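开放日归来：Vestberg学习中心看了一下午，钱还没交

十一月，孩子期中成绩刚出来，家长群里就有人转了Vestberg学习中心的开放日报名链接。我平时对这类活动能躲就躲，这次去，是因为班里已经有好几个家长交了定金，天天在群里讲“错题系统”怎么怎么好，孩子他妈听得坐不住了。我说那我先去看看，看完回来写一份东西给大家，省得每个人都请半天假。

下面就是这份东西。我不是搞教育的，做了十几年采购，看供应商看得多，看老师看得少，观点难免偏。哪位家长去过别的场次，跟我看到的不一样，欢迎在后面补充。

签到是下午一点半。前台给每人发一个文件袋，里面有课程介绍、一支笔、一张抽奖券，还有一份要填的“家庭学习情况问卷”。问卷正反两面，前面问孩子年级、学校、薄弱科目，后面就开始问家长的职业、每月在教育上的支出、家里是谁做决定。我前面那面填了，后面空着交上去。小姑娘翻过来看了一眼，说家长您这边没填完，我说我先听听再填。她笑了笑收走了，过了十分钟又拿回来一次。

宣讲在二楼大教室。主讲是中心的教学总监Lautaro Domínguez，中文相当好，偶尔夹几个英文词，人也和气，开场先讲了自己初中时数学不及格的事。这个故事讲得好，底下不少家长在点头。不过我听完记下来的只有一句：他后来成绩上去了。怎么上去的，花了多久，用没用过他现在卖的这套办法，一概没说。

他们的核心产品叫Umov，是一套错题整理软件。孩子把做错的题拍照传上去，系统自动归类，标出知识点，隔一段时间再推回来让孩子重做。配套的是线下小班，每班5个人，一节课60分钟，由一位“学习教练”带着过错题。教练不讲新课，只问孩子当时是怎么想的。

道理我是认的。错了的题弄明白，过一阵再做一遍，哪个老师都这么讲。我自己上学那会儿，班主任就逼着我们抄错题本，抄得手疼，抄完也不看。所以我去之前就想好了，要看的是它比一个本子加一把剪刀多出来什么。

现场演示用的是一道一次函数的题。讲台上的老师拍了一张照片，屏幕上跳出来“知识点：一次函数图像与性质”，“错因：审题不清”。家长席里有人“哇”了一声。我举手问，错因是怎么判断出来的？老师说是系统根据大量学生数据分析的。我又问，孩子的草稿没拍进去，系统怎么知道他是审题不清，还是算错了，还是压根不会？老师看了看Domínguez，Domínguez接过去说，错因一栏目前“以推荐为主”，孩子可以自己改。

那就是说，错因最后还是孩子自己填。我儿子自己填错因会填什么，我太清楚了，从小学到现在一共两个字：粗心。

另一位家长问题目归错了类怎么办，回答是可以反馈，后台会处理。问多久处理，回答是“很快”。我做采购的，听见“很快”两个字就条件反射，在本子上画了个圈。

接着放了一段学生采访的片子。三个孩子，都说自己进步很大，都没说从多少分到多少分。片尾有一行大字：3000名学员的共同选择。我在提问环节问了这个数字。3000是现在在读的，还是历年加起来的？注册过软件的算不算，来上过一次体验课的算不算？Domínguez说是累计服务过的学员，包括线上。我问其中续费到第二个学期的有多少，他说这个数据在运营那边，会后可以加顾问微信了解。我会后加了，顾问发来的是一个课程套餐的图。

这里我要替他说句公道话。他没有发火，也没有说“这位家长您的问题很有水平”之类的套话来堵我，回答不上来的地方就停下来想一想。比我以前见过的某几家强。但是态度好和数据有没有，是两回事，群里有几位家长回来以后只讲态度好，我觉得不太够。

宣讲完分组参观，我这一组跟着一位姓都没来得及问的年轻老师，从二楼走到四楼。 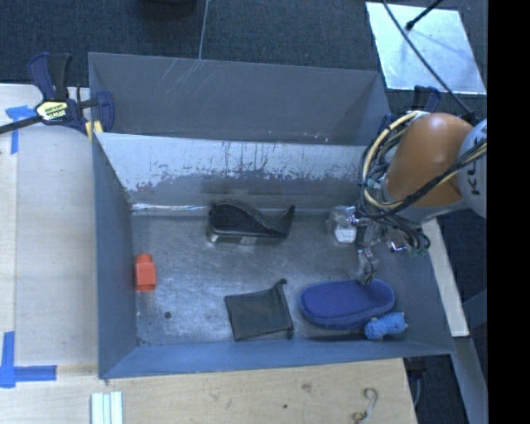
伸进灰色金属箱里的机械臂

二楼是小班教室，一间一间玻璃墙，走廊上看得清清楚楚。家长们很喜欢玻璃墙，觉得透明。我站在外头看了一会儿，里面有两个孩子一直在往外看我们。换成我，被一群大人围着看，也做不进去题。我问参观日以外走廊上是不是也常有人走动，老师说平时接送的家长会在这里等。那这面玻璃到底是给谁装的，大家自己琢磨。

正在上的那节是开放日示范课，教练带着五个孩子讲错题。我们获准站在门口听了一段。教练问一个男生：“你看到这道题的时候，第一反应是什么？”男生说：“想用公式。”“为什么想用公式呢？”“因为上面写着公式。”有家长笑出声来。教练没有笑，接着问下去，问到第四句的时候，男生自己发现把单位看错了。这一段我看得很服气。这位教练问话有耐心，不急着给答案，我在家里做不到，我问到第二句嗓门就上去了。

问题是像她这样的有几位？我问带队老师，教练是什么背景，要培训多久才能独立带班。她说都是优秀本科以上毕业，上岗前有系统培训。几天？她说“要看个人情况”。我再问，刚才那位教练带初二的常规班吗？她说那位是教研组的，主要负责示范和督导。明白了，样板间归样板间，交房归交房。

三楼是自习区，归一个叫Kindness的项目管。做法是高年级的学生带低年级的，结成对子，晚上一起写作业，低年级遇到不会的先问学长学姐，再问老师。墙上贴满了便利贴，写着感谢谁谁谁。这个项目不单独收费，报了小班的都能来。

我对Kindness的感觉最复杂。几个当“小导师”的孩子我聊了聊，有个初三女生说得很实在，她说给别人讲一遍自己记得更牢，但是考试前两个星期她就不想来了，自己的都写不完。我问那不来行不行，她说行，就是会扣积分，积分能换文具。她对面那个初一的小男孩全程在削铅笔，削得很尖，一道题也没问。

听起来是件好事，可我总想着另一面：中心晚上的自习区，少请了几位辅导老师，用初三的孩子顶上了，初三孩子的家长同时还在交学费。我把这话说给同组一位妈妈听，她说你这人怎么把什么都往坏里想。她女儿在这儿当小导师，变得比以前肯说话了。这个我没法反驳，她是亲妈，她看见的就是真的。只是肯说话和提分，课程介绍里写的是后一样。

四楼是测评室，用的是Oddsson的一套学习习惯测评，每个来参观的孩子都可以免费做一次。我没带孩子，就请老师给我看了一份样本报告。报告有8个维度，画成一张蜘蛛网似的图，什么专注力、计划力、复盘力、抗挫力，每一项都有分数，低于平均的标成橙色。

样本上那孩子橙色的有五项。我问有没有哪个孩子测出来一项橙色都没有的，老师想了想，说每个孩子都有成长空间。

我又问平均分是跟谁比。同年级？本市？她说是常模。我问常模是哪一年、在哪里采的，她去问了同事，同事又去问了另一个同事，最后说可以发资料给我。到我写这篇的时候，资料还没收到。我翻了报告里的题目样例，有一题是“我总是能够按计划完成作业”，从“非常符合”到“非常不符合”选一个。这样的题，孩子当天心情好，就符合，头一天晚上刚跟爹妈吵过，就不符合。拿这个打出带小数点的分数来，我是不大敢信的。

同组有一位爸爸带着儿子当场做了，二十来分钟出报告。顾问把爸爸请到小隔间里解读，孩子坐在外面吃饼干。隔间没有顶，里面说什么外面都听得到。顾问讲“这个阶段如果不干预”讲了好几遍。孩子肯定也听见了。我觉得这一条应该直接写给中心：要讲这种话，请把门关上，或者把孩子带远一点。

再说钱。

小班一个学期3000元，这是宣讲时幻灯片上的价，字很大。跟顾问细聊之后才晓得，这个价不含Umov的高级功能。基础版能拍题、能归类，但是“隔一段时间推回来重做”这一项，恰恰是高级功能，另外收费。宣讲时花了最多时间讲的就是这个。我问顾问，那报了小班不买高级功能，教练上课用什么？顾问说教练会手动整理。那不还是错题本么。

测评第一次免费，之后每学期“建议”复测一次，收费。教材费另算。开放日当天交定金可以减免教材费，过了当天就没有了。我最烦这一招。供应商跟我讲“今天签就是这个价”，我一般都是第二天再打电话，十次里面九次价还在。这回我也准备过几天再打，结果会更新在这里。

退费条款我要了一份带回来，逐条看了。开课前可以全退，这点没问题。开课以后按剩余课时退，但是课时的单价按“原价”计算，不按优惠后的价格。也就是说你打折买进来，退的时候上过的课按不打折扣。上得越多亏得越多，上过一半再退，到手的远不到一半。已经交了定金的几位，请务必翻到第二页最下面看一眼，字比较小。

还有一条，孩子上传到Umov的题目和作答记录，中心有权“用于产品改进”。退费以后删不删，条款里没有写。我问了顾问，她说可以申请。向谁申请，她记下来说回头告诉我。

回程坐地铁，我把本子上的东西理了一遍，把能肯定的和不能肯定的分开写了。

能肯定的：环境干净，离地铁站近，下雨天孩子自己走过去也不麻烦。示范课那位教练水平高。小班人数确实是五个，我数了几间都对得上，没有偷偷多塞。自习区晚上开到九点，对双职工家庭是实实在在的方便，单这一条我估计就能打动不少人。

不能肯定的：普通班的教练什么样，错因分析准不准，测评有没有依据，续费率是多少。这四个问题我当天全问了，一个都没拿到答案。

孩子他妈看完我的本子，问那你到底是赞成还是反对。我说先试两个星期不花钱的：家里打印机是现成的，错题剪下来贴本子上，背面写日期，周末翻出来重做，我负责问他“第一反应是什么”，并且不吼。她说最后这条她看悬。

两个星期以后如果本子还在用，那就没必要报。如果第三天就扔在床底下了，再考虑花钱请别人盯着，也要先要求试听一节普通班的课，挑一个平常的晚上去，不提前打招呼说是哪天。

给还想去看的家长列几句话，到了现场直接问就行：

普通班的教练能不能旁听，旁听完整的60分钟，别只站门口。
高级功能到底包不包在学费里，让顾问写下来，微信文字也算，语音不要。
退费按什么单价扣，拿一个具体的例子当场算给你看。
上传的题和记录怎么删，找谁删。
带孩子去的，测评解读的时候让孩子去楼下等。

抽奖我抽到一个保温杯，杯盖拧不紧，漏水。文件袋里那支笔倒是好写，这篇的草稿就是拿它写的。

顾问今天早上又发来消息，问我考虑得怎么样了，说名额只剩最后几个。我回她说，Oddsson的常模资料麻烦先发一下。她回了一个握手的表情。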